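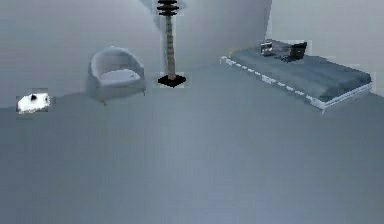

2018-03-26

Caderno da oficina, continuação. Livro de contas de Sepúlveda, datado de 1786 na folha de rosto, número de entrada 904.

Terminei hoje de desmontar o terceiro caderno. A costura era sobre nervos de pele, e o fio partiu-se em dois lugares quando levantei a dobra central, mas o papel não sofreu. Guardei os pedaços de fio num envelope com o número do livro. Peço a quem vier depois que não os deite fora: quero comparar a torção com a do livro pequeno de Barketberg.

A tinta é ferrogálica, como esperávamos. Fiz o teste com as tiras de batofenantrolina em quatro pontos do fólio 12. Três ficaram rosados em menos de um minuto, o quarto (uma emenda na margem, de mão mais tardia) não mudou de cor. Portanto a emenda foi escrita com outra tinta, talvez de carvão. Repetir com uma tira nova antes de a escrever na ficha, porque a caixa já está aberta há bastante tempo.

pH de superfície do mesmo fólio:

- margem superior: 5,4
- margem inferior, perto da mancha: 4,8
- zona escrita, entre linhas: 4,6

A mancha da margem inferior tem um contorno castanho bem marcado. Com água desionizada numa haste de algodão o contorno desloca-se um pouco, e por isso parei. Não quero humidade livre perto da escrita enquanto houver ferro solúvel.
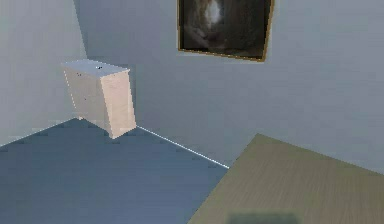 Para os rasgões preparei três adesivos e experimentei-os em papel de trapo sem valor:

1. Cola de amido de trigo, bem diluída. Boa união, mas o papel de ensaio ondulou, e demorou a ficar plano debaixo do peso.
2. Gelatina tipo B a 2%, aplicada sobre papel japonês já preparado e reativada sobre mata-borrão húmido. União suficiente, sem ondulação.
3. Éter de celulose em etanol. Levantou-se sozinho quando dobrei a tira. Pode ser que eu tenha posto pouco.

Fico com a gelatina. A Graciela Domínguez, quando lhe mostrei as tiras, preferia o amido para as dobras dos cadernos, onde o papel vai trabalhar mais, e penso que tem razão se a dobra não tiver escrita. No fólio 9 tem. Nesse fólio uso gelatina também na dobra.

Uma dúvida sobre o papel japonês: o rolo que nos veio de Brumport traz na etiqueta a referência 3142, mas ao tacto é mais grosso do que o anterior com a mesma referência. Pesei um quadrado de dez por dez centímetros de cada um e a diferença existe — 0,05 g no rolo velho, 0,09 g no novo. Escrever ao fornecedor. Até haver resposta, só se usa o rolo velho nas zonas com texto, e o novo pode servir para as charneiras.

Esqueci-me outra vez de apontar a humidade da sala de manhã. À tarde: 52%, 19 graus.

O fitato fica para decidir. O banho completo obriga a desmontar também os cadernos que ainda estão firmes, e a biblioteca de Nurkitthorpe pede o livro de volta em julho. Eu faria só os cadernos um a três, onde há halos à volta das letras, e deixaria os outros como estão, com uma nota na ficha.

A fazer:

- repetir a tira na emenda do fólio 12
- cortar mata-borrões ao formato do caderno quatro
- fotografar o verso do fólio 9 com luz rasante antes de colar
- gelatina fresca, a de hoje não se guarda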